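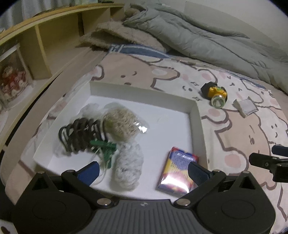
図2 寝具の上に置いた浅い白箱。種類の異なる小物が入り、底面の一部は空いている。

4.2 浅箱による「一時置き」の効果について

浅箱を用いた一時置きは、家庭内の小物整理を扱う文献の多くで有効な手段とされている。行き先の決まらない物をひとまず蓋のない浅い箱に集め、後でまとめて所定の場所へ戻す。手順はこれだけで、Nokine法の手引きもKlinhom(Amnuay Klinhom)の一連の報告も、細部を除けば同じことを勧めている。本節ではこの手順の効果を検討するが、結論を先に述べれば、筆者らはこれまで主張されてきたほどの効果を確認できなかった。

先行研究が根拠としてきたのは、主に二つの観察である。一つは、箱の導入後に机や床の上の小物が減ったというもの、もう一つは、居住者が「片づいた」と答える割合が上がったというものである。前者については測り方に疑問がある。Klinhomの集計では、箱の中に入った物は「散在」から除かれる。机の上の輪ゴムを箱に移せば、その輪ゴムは散在品目の表から消える。家の中にある輪ゴムの量も、それが戻るべき引き出しとの距離も変わっていないのに、数字だけが改善する。この定義を採るかぎり、浅箱は必ず効く。反証の余地がない指標で得られた改善を、効果と呼んでよいかは疑わしい。

後者の主観評価についても同様の留保が要る。白く平らな底を持つ箱は、中身が少ないうちはそれだけで整って見える。図2の箱でも、上側の中ほどから右にかけて底がそのまま見えており、雑多な物が入っているわりに混雑した印象は薄い。しかし入っている物どうしの関係を考えると、印象は変わってくる。黒と焦げ茶の輪状のバンドの束、麦わら色の細い繊維が詰まった透明な袋、白い紐の下がった濃緑色のプラスチック製品、灰色の混じった白い毛羽立った束、光沢のある包装の品。これらを一つの分類名で呼ぶことは難しい。箱の縁より内側に収まるという以外に、同居の理由を見つけにくいのである。「片づいた」という回答が箱の余白に対するものなのか、中身の秩序に対するものなのか、従来の質問紙では区別されていなかった。

そこで本調査では、Fuststead地区の協力世帯について、浅箱に入った品目を個別に追跡した。記録の対象となった品目は1425点で、6月の一か月間に箱へ入れられたものをすべて含む。各品目について、箱に入った時点、箱から出た時点、出た先の場所を居住者が記入した。記入の負担が大きいことは承知しており、記入漏れが相当数あるものと考えている。漏れた品目が箱に長く留まる側に偏っているのか、すぐ出ていく側に偏っているのかは判断できない。居住者への聞き取りでは両方の説明が得られたので、以下の数値はいずれの方向にも動きうるものとして読まれたい。

結果のうち最も扱いに困ったのは、所定の場所に戻った品目の割合である。期間中に箱から出た品目のうち、居住者が「元の場所」と記入した移動先に到達したものは59パーセントであった。Nokine法の手引きが読者に期待させる水準に比べれば低いが、箱を使わない場合の値が分からない以上、低いと断じることもできない。先行研究にも対照となる値はない。箱のある家と箱のない家を比べた研究がほとんど存在せず、あっても箱を買うほど整理に関心のある世帯とそうでない世帯を比べているにすぎない。差が出たとして、それが箱によるものか世帯の性格によるものかは分からない。本調査もこの点を解決していない。

残りの品目の行方には、より明確な傾向が見られた。箱から出て別の箱に入ったもの、すなわち置き場所が変わっただけで一時置きの状態が続いたものが、ほぼ200点あった。居住者の多くはこれを「整理」と記入していた。小さな箱が満杯になったために大きな箱を用意した例、用途の似た物を選り分けるつもりで二つ目の箱を置き、選別が済まないまま両方に新しい物が入った例などが含まれる。箱の数が増えれば、それぞれの箱の混雑は緩和される。主観評価はおそらくこのとき上がる。しかし片づけの目的が、必要なときに必要な物を取り出せるようにすることにあるのなら、探す場所が一つから二つに増えたことは改善とは言いがたい。

品目の形状も検討しておく必要がある。一時置きの手引きは、箱に入った物を互いに独立した単位として扱い、一つずつ取り出せることを前提としている。実際の小物はそれほど素直な形をしていない。紐のついた物は隣の物に掛かり、輪は輪どうしで重なり、繊維状の物は袋に入れてもかさばる。図2の濃緑色の製品から垂れた紐のように、本体から離れたところまで延びる部分を持つ物では、箱の中でどこまでがその物の占める範囲なのかが曖昧になる。聞き取りでも、取り出しにくさの原因として挙がったのは品目の多さよりも絡まりであった。「下の物を取ろうとすると上の物がついてくる」という回答は複数の世帯に共通しており、そのような箱では中身を戻す作業そのものが後回しになっていた。

包装の影響も小さくないと筆者らは見ている。透明な袋は中身が見えるため整理に向くとされ、Somboonの収納用袋の説明書きにもその旨がある。だが透明であることと見分けやすいことは同じではない。皺の寄った袋は光を反射し、角度によっては中身より先に反射が目に入る。図2でも、繊維の入った袋の端と、右下の光沢のある包装の下部に強い反射があり、後者では印刷面の一部が白く飛んでいる。表面の文字もこの状態では読めない。人の目であれば頭を少し動かせば済むことが多いとはいえ、急いで物を探している人がその手間をかけるとは限らない。本調査の記入票には「見えていたが気づかなかった」という欄を設けていなかったため、この点については推測の域を出ない。次回の調査票では項目を追加する予定である。

置き場所についても触れておく。手引き類は、浅箱を卓上か棚の上に固定するよう勧めている。しかし調査世帯では、箱はかなり自由に移動していた。とくに寝具の上に置かれる例が多かった。平らな面積が広く、選別の途中で物を広げられるというのが居住者の説明である。もっともな理由に聞こえるが、寝具の上では作業を夜までに終えなければならず、終わらなければ箱ごと床に下ろされる。下ろされた箱の中身は、分類の途中であったかどうかに関係なく、再び一時置きに戻ることになる。この往復を毎日のように繰り返していた世帯もあり、そこでは箱の中身の滞在期間が長かった。ただし該当世帯は少なく、寝具の上という場所が滞在を長引かせたのか、もともと物の行き先が決まっていない家で箱がよく動かされたのか、どちらとも言えない。

箱の外に置かれた物の扱いは、これまでほとんど論じられていない。図2の右上、シーツの上にある黄色と黒のヘッドランプ状の器具のように、箱のすぐ近くにありながら中に入っていない物は、どの世帯にも見られた。Klinhomの集計法に従えば、これは散在品目になる。一方、箱の中の物は散在品目に数えられない。隣り合う物が、縁の内側か外側かだけで正反対に扱われるわけである。居住者にとって両者の区別がどれほどの意味を持つかは、聞き取りの範囲でははっきりしなかった。「これから入れる」と答えた者もいれば、「使うから出しておく」と答えた者もいる。後者の場合、箱の外にあることのほうが秩序にかなっており、これを散らかりとして数えることは居住者の意図に反する。位置だけを記録する方法では、この二つを見分けられない。

以上を踏まえると、浅箱の効果として確かに言えることは多くない。第一に、箱は面の上に出ている物の見かけの量を減らす。これは定義上ほぼ自明である。第二に、箱に入れた物の一部は元の場所に戻る。ただし箱がなくても戻ったかもしれない。第三に、箱は箱を呼ぶことがある。最後の点は因果の向きに注意が必要で、物が増えたから箱が増えたのか、箱が増えたから物を手放さなくなったのかを本調査の資料から決めることはできない。Fliltanceの家庭用収納に関する報告は前者を当然のこととして書いているが、その根拠は示されていない。

なお、筆者らは浅箱の使用をやめるべきだと主張しているわけではない。調査世帯の中には、週末ごとに中身を空にし、戻し先のない物をその場で処分することで、箱をうまく使っている家もあった。そうした家では、居住者が箱について語ることは少なく、代わりに引き出しや棚の使い方について多くを語った。行き先が先に決まっていて、箱はその手前の通過点にすぎないという理解である。この順序を逆にして、まず箱を買い、行き先は後で考えるという使い方をした世帯で戻る割合が低かったかどうかは、集計上は差が見られるものの、世帯ごとの品目数のばらつきが大きく、検定に耐えるものではなかった。

測定上の改善案を二点挙げておく。一点目は、箱の中の品目を散在から除外せず、「未決」という別の区分で数えることである。これにより、机の上から箱へ物を移しただけの変化と、所定の場所へ戻した変化を分けて記述できる。二点目は、居住者に片づき具合を尋ねる際、箱を見せた状態と見せない状態の両方で回答を得ることである。余白の多い箱が回答を押し上げているのであれば、両者の間に差が出るはずである。いずれも大きな費用を要しない変更であり、先行研究の資料についても、品目ごとの記録が残っていれば一点目は再集計できる。Klinhomの資料についてこの再集計が可能かどうかは、公開されている表からは判断できなかった。

次節では、未決の区分を用いて本調査の資料を集計し直し、従来の指標による結果と比較する。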